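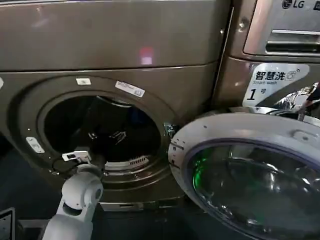
英德比公寓底层洗衣房的滚筒洗衣机，机身为深古铜色，机门敞开。

# 英德比公寓洗衣房完成设备更新，三月起恢复全天开放

罗姆洛学院（Romlow）住宿服务处日前宣布，英德比公寓（Indby）底层洗衣房的设备更新和房间整修工作已经结束，洗衣房自三月起恢复全天开放。整修期间临时安排在珀维斯楼（Purves）的洗衣服务同时停止，原发放的临时门卡由各楼层值班室统一收回。

英德比公寓现有住宿学生900人，洗衣房是楼内唯一的集中洗衣场所。据住宿服务处统计，整修前该洗衣房每月洗涤次数为3,000次，晚间和学期末的使用最为集中。旧设备使用年限较长，近两个学年报修频繁，部分机器因配件停产而长期停用，学生排队等候的情况较为普遍。

住宿服务处在去年秋季学期就洗衣房使用情况向住宿学生征集意见，收到有效答复284份。答复中提及最多的问题依次为等候时间过长、机内有异味以及地面积水。另有不少学生提出，洗衣房缺少可供折叠衣物的台面，烘干后的衣物只能堆放在机器顶部或带回房间整理。上述意见均列入本次整修的工作范围。

## 设备与房间

本次更换的洗衣机均为前开门滚筒式，外壳为深古铜色，并排安装。设备的供应、安装和日后的维护由瑞登特公司（Rident）承担，维护合同期限与学院现行住宿设施合同一致。旧机器已全部拆除，由该公司运出处理。

房间方面，施工人员重新铺设了排水管路，将原来共用一条支管的两组机器分开接入，并在地面低处增设地漏。墙面下部改用可擦洗的涂层，照明更换为感应式灯具，夜间无人时自动调暗。靠窗一侧新设折叠衣物用的长台，台下留有放置洗衣篮的空间。门口公告栏迁至室内，洗涤程序说明、收费标准和报修方式今后统一在此张贴。

通风系统的改造用时较长。原排风口位于烘干区上方，对洗衣区作用有限，整修后两区各设排风装置，分别控制。住宿服务处设施主管尤安·斯旺森（Euan Swanson）表示，工程比原计划晚两周交付，主要受通风管道到货时间影响，由此给学生带来的不便，服务处已在楼内通告中致歉。

“学生最关心的是晚上能不能洗上衣服，”斯旺森说，“机器换新以后，我们希望把停机时间压到最短。哪一台出了问题，当天就要有人来看。”

## 机门与密封圈的日常清洁

住宿服务处同时公布了修订后的洗衣房使用规定。与原规定相比，新规定对滚筒内部、机门和门口密封圈的清洁作了更为具体的要求，并明确了学生与清洁人员各自的责任。

规定要求，学生取出衣物后应检查滚筒内壁和密封圈下缘，确认没有遗留袜子、手帕等小件物品，并将机门保持敞开。此前的做法是洗完即关门，容易使筒内水汽无法散去。服务处在征集意见时收到的异味投诉，多数与此有关。机门敞开期间，学生不得将衣袋、书包等物品挂在门上，也不得以身体倚靠机门。

密封圈由清洁人员每日擦拭，时间定在上午十点以前。擦拭时应将橡胶褶皱翻开，清除积存的绒毛和洗涤剂残留，下部积水用干布吸净。清洁中发现的硬币、钥匙、发夹等物品，登记后交一楼值班室保管，逾期无人认领的，按学院遗失物品规定处理。

洗涤剂的使用也有新的要求。学生应使用适合滚筒洗衣机的低泡洗涤剂，用量以包装说明为准，不得将洗衣粉直接撒入滚筒。染色剂、漂白粉以及含有机溶剂的去渍用品不得在洗衣房内使用。体育社团的队服和训练用具数量较多时，应事先向值班室预约，在非高峰时段洗涤，带有泥沙的鞋袜须先在楼外水池冲洗。

住宿生活协调员玛丽奇卡·莫尔多万（Maricica Moldovan）负责新规定的宣讲工作。她介绍，各楼层将在开放后的第一个月内安排简短说明，内容包括程序选择、装载量和取衣后的检查。装载量是往年问题较多的一项，一些学生为节省费用将滚筒塞满，衣物洗不干净，还要再洗一遍。

“被套里裹着一堆袜子，这种事每周都有，”莫尔多万说，“被套要先扣好再放进去。我们会在说明会上演示一遍，新生尤其应当来听。”

## 开放时间与收费

洗衣房每日二十四小时开放，学生凭本人门卡进入。晚间十一点至次日早晨七点为安静时段，期间可以洗涤和烘干，但不得启用高速脱水程序，也不得在房内播放音乐或长时间交谈。洗衣房正上方的房间住有学生，请使用者予以体谅。

标准洗涤程序时长为80分钟，短程序和低温程序的时长见公告栏。程序结束后，衣物应及时取出。超过半小时无人领取的，后来的使用者可将其移至长台上的公用篮内，移动时应保持衣物完整，不得放在地面。公用篮由值班人员每晚清理一次，留置衣物装袋后送值班室。

本学年内洗涤和烘干的收费标准维持不变，费用从学生门卡账户中扣除。因设备故障造成程序中断的，学生可在门口登记簿上写明机器编号和发生时间，经值班室核实后，相应费用退回原账户。整修期间在珀维斯楼洗涤所产生的费用差额，已在上月结算时一并退还，尚未收到的学生可向住宿服务处窗口查询。

## 报修安排

报修改由值班室统一受理。学生发现漏水、机门无法锁闭、异常声响等情况时，应立即停止使用，在机器上放置停用牌，并通知值班人员。学生不得自行拆卸过滤部件或用工具撬动机门。遇有地面积水，应先离开积水区域，再行报告。

瑞登特公司将在学期内定期派员到场检修，检修期间相应机器暂停使用，具体安排提前在公告栏公布。检修项目包括进水管接头、排水泵、门锁和密封圈。密封圈出现裂口或明显变形的，予以更换。检修记录由公司与设施主管双方签字，存住宿服务处备查。

斯旺森表示，服务处还将逐月汇总报修次数和停机时间，在学期结束时向住宿学生公布。若晚间等候的情况仍较突出，将考虑开通网上查询，使学生在房间内即可了解机器是否空闲。该项工作目前尚在询价阶段，没有确定的上线时间。

## 珀维斯楼后续安排

珀维斯楼洗衣房在英德比公寓整修期间承担了两栋楼的洗涤需求，使用强度明显高于往年。住宿服务处感谢该楼学生在此期间给予的配合。英德比公寓洗衣房恢复开放后，珀维斯楼洗衣房仅供本楼学生使用，其设备将在复活节假期内进行检修，检修期间珀维斯楼学生可凭门卡使用英德比公寓的洗衣房，无须另行申请。

珀维斯楼洗衣房的全面整修已列入下一学年的预算申请，能否实施以学院批复为准。该楼学生如有意见，可在本学期结束前以书面形式交至楼层值班室，或在住宿服务处的接待时间内当面提出。

英德比公寓楼层说明会的时间由各楼层代表另行通知，地点均为本楼层公共活动室。新规定全文可在住宿服务处窗口领取，并张贴于洗衣房公告栏。有关门卡权限的问题，请与一楼值班室联系。

（住宿服务处供稿）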